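Quick one before I lose the notes. Sourdough toast crumb loaf, the Heltside way, or near enough. It's a plain tin loaf for people who don't want to babysit dough all weekend. Starts the night before, baked by lunch.

## What you need

- 543 g strong white flour (yes, 543 – it's what's left from the bag once I've fed the starter, and I've never changed it)
- 113 g starter, bubbly
- 350 g water, tap is fine
- 11 g salt
- a spoon of honey, optional
- butter for the tin

Scales. Please use scales. Cups are no good for this, everyone packs them differently.

## Night before

Feed the starter after tea. Equal flour and water, stir, lid on loose. If your kitchen is freezing put it on top of the fridge. Should be domed and full of holes by morning. If it's flat and smells like nail polish it's hungry, so feed it again and start a bit later. No drama.

I use the Furkel flour when the co-op has it, otherwise whatever's cheap. Furkel drinks a bit more water, so add a splash if the dough feels tight.

## Morning

1. Water in the bowl first, then the starter. Swish it round till milky.
2. Honey if using. Flour in. Mix with your hand till there's no dry bits. It'll look awful.
3. Cover, leave it 50 minutes. Do the dishes or walk the dog.
4. Salt on top, wet hand, squeeze it through. Feels like it's falling apart for a minute and then comes back together.
5. Stretch and fold. Grab one side, pull up, fold over, turn the bowl. Once round the bowl is plenty.
6. Cover again. Fold again every half hour or so, three more times. Miss one and it's fine.

Then leave it alone. You want it puffy and wobbly with a few bubbles at the edge. Summer here that's a couple of hours, July it's most of the day (start it before brekkie or you'll be baking at ten at night).

## Shaping

Flour on the bench, not much. Tip the dough out, pat it to a rough rectangle as wide as your tin. Fold the sides in a little, then roll it up toward you, tucking as you go so the skin gets tight. Pinch the seam. Butter the tin properly, corners too – the corners are where it sticks. Seam side down.

Let it rise in the tin till it's just about level with the rim. Poke test: floury finger, gentle poke. Springs right back, wait. Comes back slow, bake. Doesn't come back at all, bake right now and hope.

## Baking

Oven at 220 well before you need it. Tray on the bottom shelf, cup of hot water into the tray when the bread goes in. Mind your face, the steam comes up fast.

- 20 minutes with steam
- take the tray out, drop to 200
- 20 to 25 more till it's a proper brown

Go darker than you think. Pale bread is sad bread and the crust goes leathery by tea time. Out of the tin straight away and back on the bare oven rack for five minutes if the sides look soft. My oven runs hot on the left so I turn it halfway, yours might not.

## Cooling and cutting

Worst part. Wait. Two hours on a rack, minimum. Cut it hot and the middle goes gummy and you'll think you underbaked it when you didnt.

Serrated knife, long strokes, let the teeth do it. Lay the loaf on its side if the top crust is giving you trouble, much easier to get an even slice.

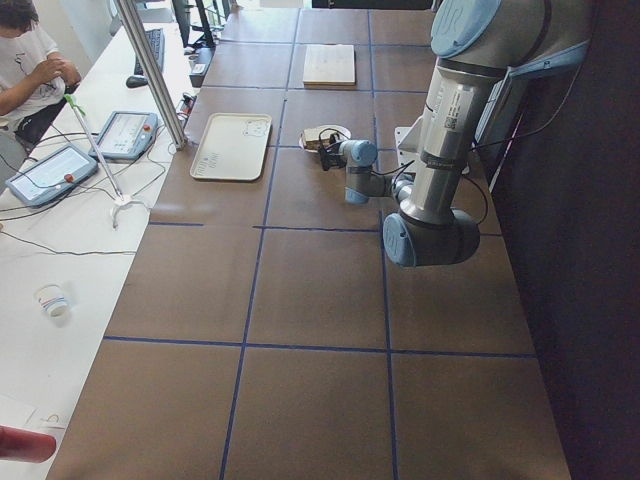 Sliced loaf keeps in the freezer for up to 61 days going by the label on my last bag, and it toasted up no worse than week one. Put baking paper between slices or you'll be chiselling. Toast from frozen, one notch higher.

On the bench it's good for three days in a cotton bag. Don't put it in the fridge, goes stale faster in there.

## If it goes wrong

- **Dense at the bottom:** starter wasn't ready. Drop a bit in water, it should float.
- **Big hole under the crust:** air trapped in the shaping. Pat it down firmer.
- **Split along the side:** went in a bit early. Still good eating. A slash down the middle helps as well.
- **Too sour:** starter was past its peak, or a long warm rise. Use it earlier.
- **Stuck to the tin:** more butter. Run a knife round, tap the base, swear, repeat.

Had a heavy old Vasconcelos tin for years and it never stuck once, then somebody put it through the dishwasher. The Nakonberg one I've got now is lighter and browns quicker, so check it five mintues early if yours is the thin sort too.

Stale ends go in a bag in the freezer for crumbs. Fruit version next, once I've worked out how much to cut the water back.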